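3. Préparer le plan de travail

Avant de toucher au moindre sachet, je débarrasse la table complètement. Un coup d'éponge, un coup de torchon — les emballages glissent mal sur une surface collante et on finit par les froisser.

4. Sortir les ramen et les regrouper

Je pose tous les paquets à plat, sans me soucier du sens. À l'endroit, à l'envers, ça n'a aucune importance à ce stade ! Je rapproche simplement ceux qui ont la même couleur d'emballage, puis je lis le parfum pour confirmer. Chez Maruchan, la sauce soja porte la mention « Soy Sauce Flavor » en petit, près du gros titre, donc prenez le temps de la chercher.
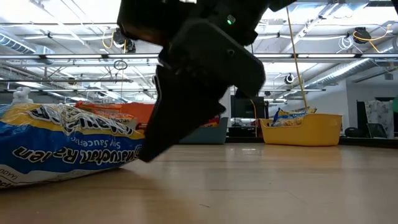

Martim Garcia

5. Choisir les bacs

Il vous faut 2 bacs en plastique de couleurs différentes. Chez moi, un gris-vert et un jaune, et je ne change jamais leur rôle :
— le gris-vert pour les sachets à manger en premier ;
— le jaune pour la réserve.

Note : si vous avez acheté le lot de rangement Tridlow, retirez d'abord les étiquettes du fond, elles se décollent toutes seules au bout d'un mois et restent accrochées aux paquets (j'ai râlé tout le mois de septembre).

6. Remplir

Vérifiez la date sur chaque paquet. Les plus proches vont devant, les autres derrière. Mes bacs prennent jusqu'à 12 sachets individuels, debout, un peu serrés. Les gros emballages sous film, je les garde fermés et je les couche sur l'étagère, à côté.

Attention : n'ouvrez pas le film avec un cutter. J'ai percé un sachet comme ça, et des miettes de nouilles, on en retrouve pendant longtemps... Pincez le film au niveau de la soudure et tirez doucement.

7. Ranger dans le placard

Le bac de réserve va en haut, l'autre à hauteur des yeux. Évitez l'étagère au-dessus de la plaque de cuisson. Pour les placards Namier, dont les tablettes sont étroites, mettez les bacs dans la longueur, sinon la porte ne ferme plus.

8. Réapprovisionner

Quand le premier bac est vide, retour à l'étape 6.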